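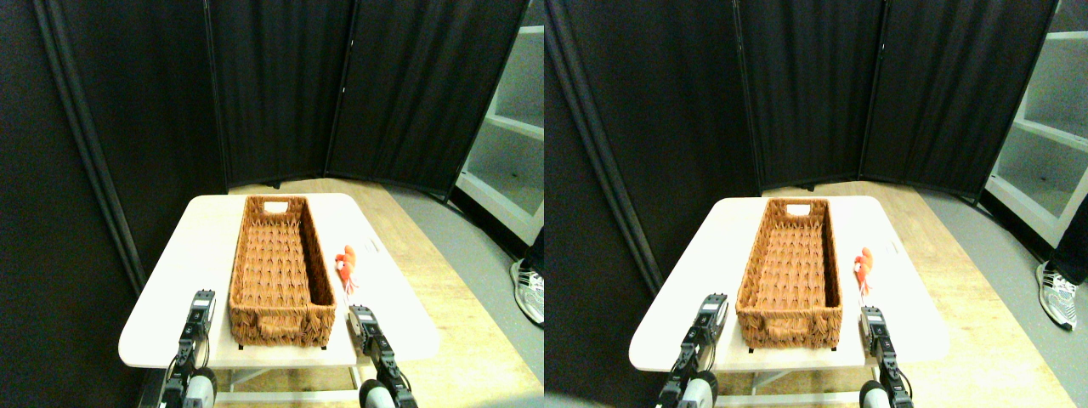
Chapter 4
Distance and the First Step

Every boxer must learn distance before he learns power. A punch that arrives short gives the opponent a free answer, and a punch thrown from too close loses most of its force. In the gym we say that a fighter "owns" the distance when he can touch and cannot be touched. To feel this for the first time, you do not need a ring. Put a small soft object on a table, for example an orange plush toy lying beside a long wicker basket, and stand in your guard in front of it. Reach with the lead hand until the glove just meets the toy, without leaning. Now look down at your feet. The place where they stand is your jab distance, and it is usually closer than beginners believe.

Kyriaki Moschos, who trained amateurs in Pevel, asked her new students to repeat this reach 40 times with each hand before they were allowed to hit the bag. Many of them complained. Her student Darnell Gallagher wrote later that he understood the exercise only on a Friday evening in January, when he boxed 4 rounds with a taller man and missed nearly every jab in the first two.

In this chapter we study the step which brings you to the jab distance and the step which takes you out again. The lead foot moves first when you go forward, and the rear foot moves first when you go back. The feet never cross. Section 4.1 treats the straight entry. Section 4.2 treats the entry with an angle, as it was taught by Dexter Whitlock at the Baek gym. The southpaw stance has its own problems and we leave it for Chapter 7.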